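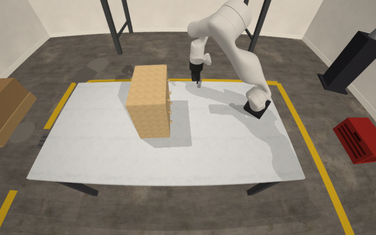
4. Setting up the cabinet cell

This section covers placing the arm and the drawer cabinet in the simulated workcell, and checking them before the first run. It assumes you have finished Section 3 and that the Rundaten server is running. If you are working from an older Prinura project, convert it first (Section 9.2).

4.1 Placing the table and arm

1. Open the cell file and load the empty room. The floor, walls and yellow floor marking load with it.
2. Add the table. It should sit inside the yellow lines and touch none of them.
3. Add the black base plate near the right rear part of the table. Turn it so that one corner points toward the front edge.
4. Attach the arm to the plate. Leave the joint values at zero for now.
5. Attach the gripper to the wrist. Check in the object tree that it is listed under the wrist and not under the room.
6. Save the cell under a new name.

Note: The red box and the black column stand outside the marked area. They are part of the room model and have collision turned on. Do not delete them to make space. Move the table if you need more clearance.

4.2 Placing the cabinet

1. Add the wooden cabinet from the Sequeira object set.
2. Place it left of center on the table, upright, with the knobs facing the arm side.
3. Lower it until the height reading shows zero, then choose Settle. The cabinet may shift slightly as the contact solver runs.
4. Close every drawer. In the joint panel, each drawer should read 0.
5. Lock the cabinet body. Leave the drawer joints unlocked.

Caution: If the cabinet body is unlocked, the arm will drag the whole cabinet when it pulls on a knob. The run will still be logged as complete, so this is easy to miss.

4.3 Setting the start pose

1. Select the arm and open Poses.
2. Load the pose named "above_table". The wrist hangs down and the gripper is empty, to the right of the cabinet.
3. Jog the gripper toward the nearest knob at low speed and stop short of contact. Return to the start pose.
4. If the upper arm comes close to either of the dark metal frames at the back, raise the elbow limit and repeat step 3.
5. Choose Save as Home.

4.4 Checking the cell

1. Set the random seed to 2176 and the run count to 100.
2. Start the run with the viewer open. Watch the first few resets - the cabinet must come back to the same place each time.
3. When the run ends, open the log and look for contact warnings.

Warning 193 means the gripper started a run already touching something. Go back to 4.3 and move the home pose farther from the cabinet. Any other warning is listed in Appendix B.

Note: Shadows are on by default. They slow down the viewer but have no effect on contact results. Leave them on if you are recording camera data for Dusunero, and keep the light position the same for the whole set.

4.5 After a change

Repeat 4.4 whenever the table, cabinet or arm is moved. If only the gripper is changed, repeat 4.3 steps 3 to 5 and then do a short check with the run count set to 2.

Section maintained by Tiago Matos. Last revised in June.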